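생활정리 수업 자료 4주차: 침대 위에서 셔츠 펴고 개기

지난 시간 수건 개기, 다들 정말 잘하셨어요! 오늘은 드디어 반팔 셔츠입니다. 저는 이 단원을 제일 좋아해요. 구겨진 천 뭉치가 네모반듯해지는 순간이 매번 그렇게 신나더라고요.

준비
- 반팔 셔츠 한 벌 (단색이면 주름이 잘 보여서 연습하기 좋아요)
- 넓고 평평한 자리. 책상보다 침대를 권합니다. 시트는 대강만 펴 두면 됩니다.

순서
1. 뭉친 셔츠를 침대 위에 올리고 깃부터 찾습니다. 깃을 찾으면 위아래가 정해져요.
2. 밑단 양 끝을 잡고 옆으로 당깁니다. 밑단이 일직선이 될 때까지! 몸판 주름은 나중에 봅니다.
3. 깃과 어깨를 위쪽으로 펴고 손바닥으로 몸판을 쓸어 줍니다.
4. 양옆을 등 쪽으로 접고 소매를 넘긴 다음, 아래에서 위로 두 번 접습니다.

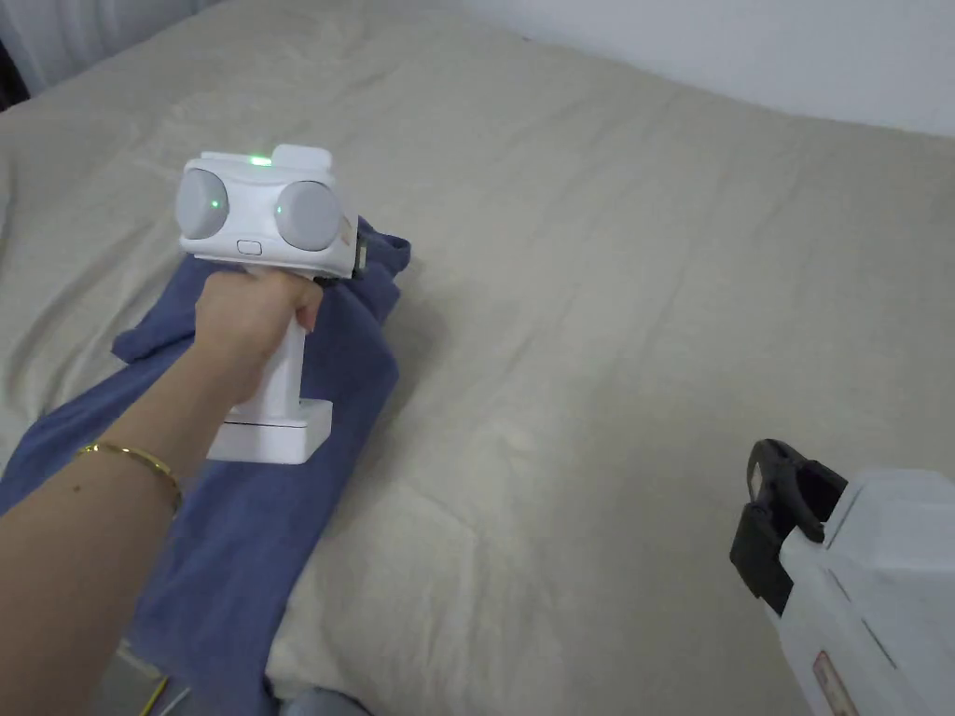
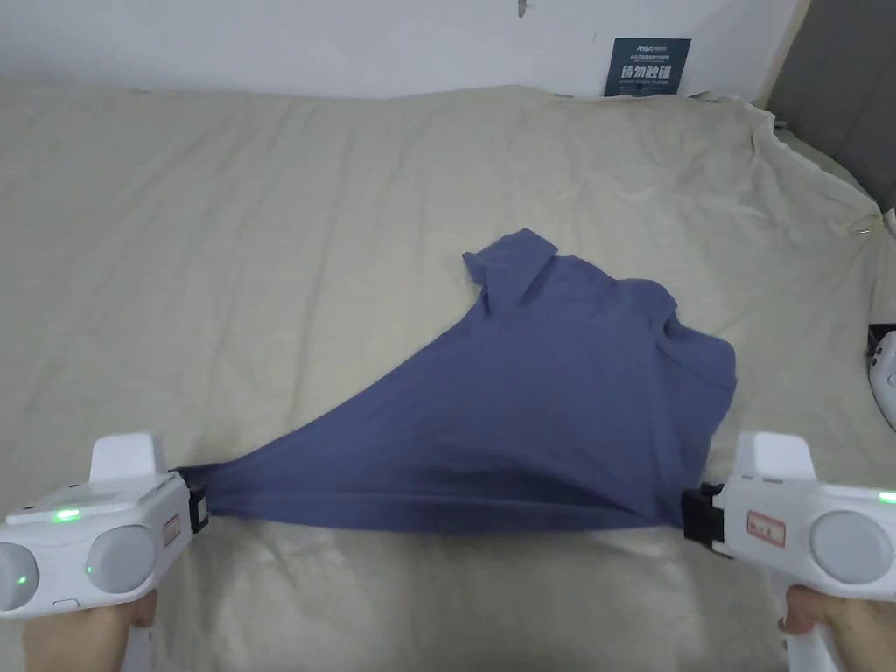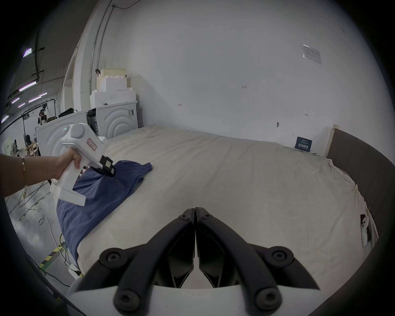 그림 4-1. 침대 위의 푸른색 천. 가운데 사진은 2번 순서의 밑단 당기기.

자주 하는 실수
밑단 끝이 꼬인 채로 당기면 아무리 힘을 줘도 몸판이 울어요. 꼬인 쪽을 먼저 풀고 다시 잡으세요. 깃이 안으로 말려 들어가는 경우도 많으니 3번에서 꼭 한 번 더 만져 보시고요.

과제
셔츠 14벌을 개어 서랍에 세워 넣어 보기. 한 번에 다 하지 않아도 괜찮아요. 다음 시간에는 긴팔과 후드티로 넘어갑니다!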